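November
By Wona Balogh

We use cookies to remember your reading preferences. Accept all / Manage settings

The water meter at Coro stood at 127 when the inspector arrived, and at 127 when she left two hours later. She recorded both readings. The form had a box for the difference, and she wrote a zero in it.

The complaint concerned a leak. Four households on the lower road had reported low pressure at night, and the utility's position was that water leaving the Mimia reservoir must arrive somewhere. She walked the line from the valve house to the last hydrant with a listening rod, stopping every 20 paces. The pipe was cast iron, laid shallow. At each stop she put her ear to the rod and heard nothing she could enter on the form.

At the valve house she found the logbook. The previous inspector had kept it in pencil. His entries ran to a line each: pressure, weather, initials. Toward the end the pressure column was blank and the weather went on by itself. 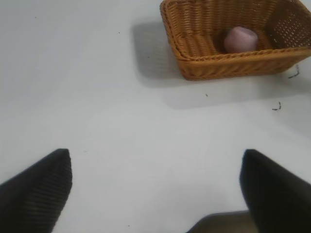
Wona Balogh
Staff writer, short fiction

She stayed the night in the room above the post office. At 2 in the morning she opened the tap and put a jar under it. The jar took 10 minutes to fill. By the standard table this indicated a loss upstream of the junction, or a partly closed valve, or an error in the table.

She dressed and went back up the road. The valve house door was open. An old man was inside with both hands on the wheel, turning it a quarter at a time -- slowly, as the manual advised.

"It hammers otherwise," he said. "The pipes wake everyone."

She asked how long he had been closing it.

"Since it started hammering."

She held the lamp until he was done. Then she took the pencil from the logbook and filled in the pressure.

Subscribe to our newsletter for new fiction every month. Unsubscribe at any time.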